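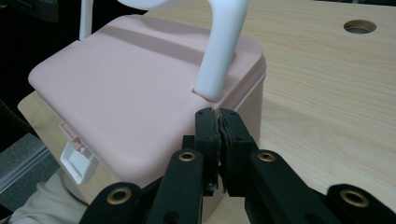

Slide 4 – Looking after the thermometers

Okay, friends, let's slow down a little here, because this is the part Eun-ji Bae gets the most calls about at Larkgate. The Pustix ear thermometer wants a fresh probe cover for every single patient, and I do mean every one, even twins! Covers come 200 to a carton, and a busy floor can go through about 16 cartons in April alone.

Wipe the lens with a dry swab and let it sit a few minutes before the next reading – I know, I know, the hallway is full and somebody's crying.

(Pause. Ask who still has the old chargers. Da-eun Seol will collect them at the door.)

Next slide: batteries, and Chang-ho's chart.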